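Using Funnels in the Home: Filling, Watering and Storage

Household Guidance, Bistlow Home Resource Service

A funnel is among the least expensive tools in a household, and much of the waste that occurs when dry goods, liquids and potting materials are moved from one container to another can be prevented by using one correctly. The guidance below applies to ordinary plastic and metal funnels used in kitchens, utility rooms and on plant shelves.

Choosing a size

Residents are advised to keep at least two funnels for food and a separate one for plants. For food, a small funnel with a mouth of 72 millimeters is suitable for spice jars, oil bottles and travel containers. A funnel with a mouth of 100 millimeters or more is better for flour, rice and sugar. The spout should fit inside the neck of the receiving container with a little room to spare. A spout that seals the neck tightly traps air, and the liquid above it will stop flowing or rise suddenly and overflow. If only a tight funnel is available, lift it slightly while pouring.

Wide-mouth canning funnels are sold separately and should not be confused with narrow funnels. They are intended for jars and are of little use with bottles.

Filling jars with dry goods

Make sure that both the funnel and the jar are fully dry. Moisture left in the spout causes flour and powdered sugar to cake, and a blockage of this kind is difficult to clear without spilling. Pour in small amounts and tap the side of the funnel with a spoon handle. Do not push a knife down the spout. A wooden skewer or chopstick may be used.

For very fine powders, a sheet of paper rolled into a cone is an acceptable substitute and may be thrown away afterward. Place the jar on a tray before filling so that any spilled material can be returned to the package.

Label the jar before it is filled, with the contents and the month of purchase. The Salen pantry sheet, available at the front desk, has space for both and may be taped inside a cupboard door. Request it by its form number, 2547.

Transferring oils and liquids

Stand the receiving bottle in the sink or in a shallow pan. Hold the funnel with one hand and pour slowly down its inner wall, stopping before the liquid reaches the shoulder of the bottle. Cooking oil should be allowed to cool completely before it is poured through plastic. A coffee filter placed in the funnel will catch crumbs in used frying oil, although the process may take an hour or longer.

Cleaning products must remain in their original containers. They should never be transferred to food or beverage bottles, and a funnel that has been used for a cleaning product should not be returned to the kitchen.

Cleaning

Wash funnels in warm water with dish soap directly after use. A bottle brush or a pipe cleaner will reach the inside of the spout. Where oil has left a film, soak the funnel for ten minutes in hot tap water with a spoonful of baking soda, then rinse it and stand it upside down on a rack. Check the manufacturer's marking before placing plastic in a dishwasher. Thin plastic should go on the upper rack only.

Funnels and potted plants

The funnel reserved for plants is useful chiefly with succulents and other plants whose leaves grow close to the soil. Water that collects in the center of a rosette can lead to rot, and a narrow spout allows it to be delivered at the rim of the pot instead.
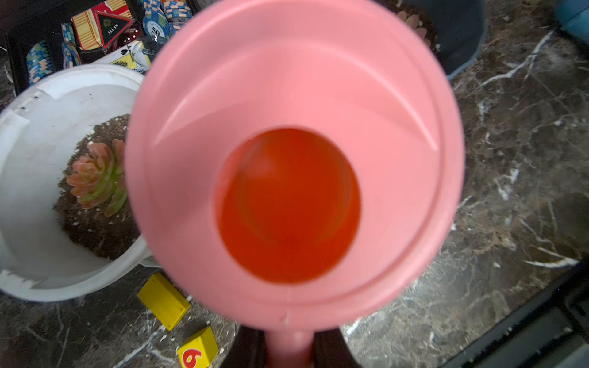

Hold the spout just above the soil, near the inside edge of the pot, and pour a small amount at a time. Move it to the opposite side and repeat. Succulents should be watered only when the soil has dried out, and any water standing in the saucer should be emptied. In winter, most will need considerably less.

The same funnel may be used to top up soil or to add small white granules such as perlite without covering the leaves. Dry material passes through most easily. If grains settle on the leaves, remove them with a soft, dry paintbrush. Pots with a worn or stained rim can be wiped with a damp cloth and a little white vinegar, taking care that none reaches the soil.

Before working on a table or counter that is also used for games, hobbies or meals, move small items to one side and close any boxes or cases. Soil is difficult to remove from dice, cards and counters. On marble, wipe up water promptly and do not use vinegar, as acid dulls the polish. A cloth dampened with plain water is sufficient.

Storage

Nested funnels take up little space but may stick together if put away damp. A hook inside a cupboard door is preferable, and many funnels have a tab or hole for this purpose. Mark the plant funnel clearly with waterproof tape, or choose one in a color not used for food.

Replace any plastic funnel that has cracked, become sticky or kept a strong odor after washing.

Related sheets: Care of Stone Counters (3370); Pantry Labels (2547). Both may be collected from the Bistlow front desk.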